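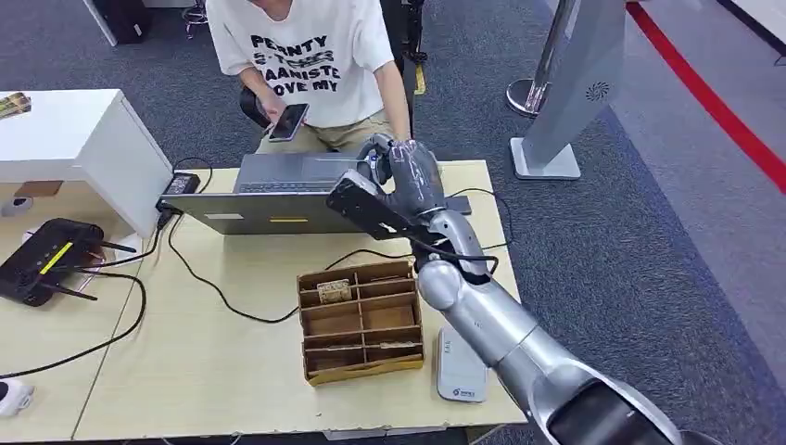
Sharing a bench with a robot arm: workshop tips

The arm at Westcombe has been on the bench since August, and the kettle is still where it was, so morale has held. I used to sort small parts for a living. Now I mostly tidy up for something that sorts small parts, and these are the tips I've picked up in my new career as its housekeeper.

Cables first. Every laptop, router and adapter on a bench grows a cable, and an arm will find the one you forgot. Run them along the back edge and tape them down. Leave some slack at the wrist, or you'll learn what a replacement lead costs and how long Van den Broek takes to post one.

Pick one compartment box and stick with it. A plain one with dividers does nicely. Mark its corners on the bench in pencil, and don't let anyone swap it for a prettier one. We did, and spent a Friday teaching the arm where the new slots were. A person would have looked down.

Wear short sleeves, or roll them. Lanyards go in a pocket. Ties were never a problem here.

Keep your mug on another table. I know. Keep it there anyway.

Agree who has the stop button. At our place it's whoever is sitting nearest, and they say so out loud when they sit down. It feels silly for a week. If they get up, they hand it over, also out loud.

Wipe the fingers at the end of the shift with a dry cloth. Sticky-label glue is the worst of it, and a bit of cooking oil on kitchen roll shifts that from the bench as well. Keep the oil off the hand itself.

Write down the odd jobs. The Hunder job came to 1168 pieces and the arm did the dull part, but someone still had to pick out the bent ones, refill the box and fetch it back from a sulk. Those minutes don't show up on the screen, so we put them on paper. Karlijn Kramer took our sheet to the office and came back with 30 minutes a shift for setting up, which had been going on our own time until then.

Ask for the training before the arm arrives. We got ours afterwards, over at Galtelen, from a man who kept calling us operators. The biscuits were good.

And sweep under the bench. The arm drops things too, and it has never once bent down to look for them.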